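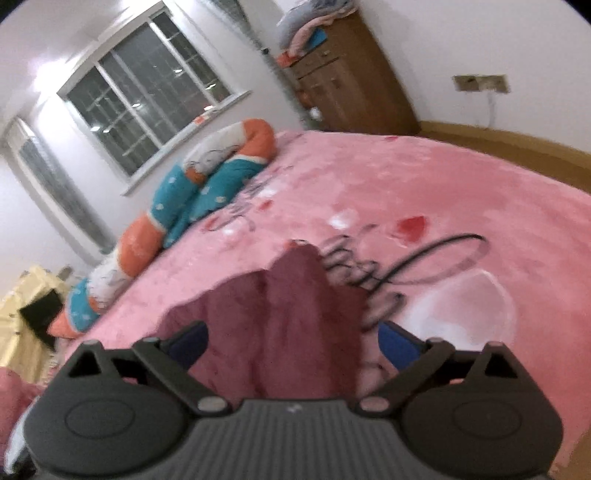 Kavitha Sastry wanted to know why anyone would record folding by hand when the point was to have a machine do it. She put this before I had my notebook open, and it was a fair opening for the evening. My answer, then and now: the arm at Jadudmont learns the grip from the human recordings and has no other source for it. She said that sounded like a lot of bedding for one motion. It is.

July, evening session, dark by the time we got going. The demonstration was for two visitors, Kavitha and Parsons. I kept the explanation short. The hand tool has two fingers with soft pads. The operator squeezes, the fingers close, and the opening of the jaws is logged along with the position of the tool. Ilon, which is our name for the cleanup software, throws out any take where tracking drops. Parsons asked what fraction gets thrown out. I told him I would send the log instead of guessing.

Target for the set is 400 takes. We will not reach it this month at the present rate. A take is one item, picked up and put down again, with the cloth reset between takes. Resetting by hand is the slow part and I have no fix for it.

Points raised, in the order I wrote them down:

Grip on thick cloth. Pads need to come in low and close on a ridge. Coming straight down on a flat area only pushes the filling away.

Colors. Parsons thinks a plain gray sheet would be easier for the software. Probably true. The Zultenwood people trained on plain sheets last year and their policy got lost on the first patterned one, so I prefer clutter.

Speed. Kavitha tried the tool and moved too fast, as everyone does at first. I set the limit at 4 seconds for the approach and she settled into it. Her wrist turned outward at the end of each lift. I have the same habit and should check whether it shows up in my own data.

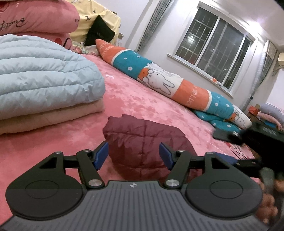
Maroon quilted piece on the pink sheet, jaws open.

Parsons spent a while on calibration. He wanted to see the zero check repeated, so I closed the jaws fully, opened them fully, and read him both values. He asked for it again with the tool turned on its side. Same procedure, and I noted the values separately for the log.

Open question from Kavitha: whether the arm should be told the weight of the item beforehand. I said no, on the grounds that a household arm will not be told either. She did not agree and we left it there.

To do: send Parsons the Ilon log. Replace the left pad screw, which has loosened twice. Put 100 takes of light cotton in the next block before going back to quilted pieces. Ask Zultenwood if they still have their plain-sheet set and whether they will share it.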